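Teaching by Showing: Handout 4
Hand-held grippers and your first recorded task
Course notes by Jussara Moura, September term

Last time we drove the arm from the Trustov remote station and learned how tiring that gets. This week you put the remote station away and do the task yourself, with a gripper in each hand. It's my favorite session of the whole course, and I hope you'll see why by the second page!

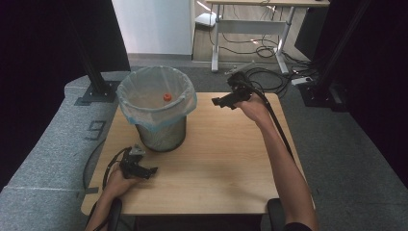
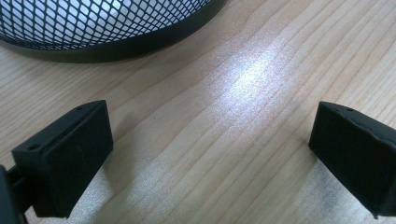
Fig. 4.1. Tabletop work with hand-held grippers. First picture: head-height view, with a gripper in each hand and a ball in the lined wastebasket. Second picture: view from a gripper, fingers apart near a mesh basket.

4.1 Why do it by hand?

With remote control, you feel almost nothing. You watch a screen, you move a stick, and the arm follows a moment later. With the grippers in your own hands you get your balance back, your sense of depth, and all the small corrections you make without thinking (the little tilt of the wrist before you close on something round, for instance). Those corrections are exactly what we want the robot to learn from.

There's a price, of course. Your arm can reach places the robot's arm can't, and it can twist in ways the robot would never manage. A lovely, smooth demonstration is no use if the robot can't follow it. Keep your elbows low and your moves plain.

4.2 Two points of view

Look at the two views in Fig. 4.1 again. From head height you get the layout: where the basket stands, where both hands are, what lies between them. From the gripper you lose nearly all of that, but you see the fingers and the gap between them up close. Notice how much of the basket is missing in the second view. The learner has to cope with that, and it does so far better when the two views are matched in time. We'll spend the whole next handout on matching, so for now just start both recordings before you move.

Glare is worth a mention too. The bright patch on the wood in the gripper view shifts as the gripper moves, and a learner can latch on to it as if it were an object. Vary your starting position from one run to the next.

4.3 What makes a good run

Start with both grippers open and still. Go to the object at an even speed. Close, pause for one breath, lift, carry, open. Pull back before you stop recording.

If you fumble, keep going and fix it! A run with a missed grasp and a clean second try is gold, as long as you mark it "recovery" in the log. Throw out a run only if you dropped a gripper or somebody walked between you and the table.

4.4 How many?

The Sorkosberg set, which we use for practice training, has 1036 runs. Of those, 437 are two-handed and 90 are marked as recoveries. Your own group needs 210 by the end of the unit, shared out however you like. Short sittings give better runs than long ones, so swap places often.

4.5 Before next session

Copy your runs to the Baltine folder, one subfolder per person. Play back three of them from the gripper view only and write down the moment when you first can't tell where the gripper is. Bring those notes with you.

Reading: Trindade course reader, chapter 6, up to the part on joint limits.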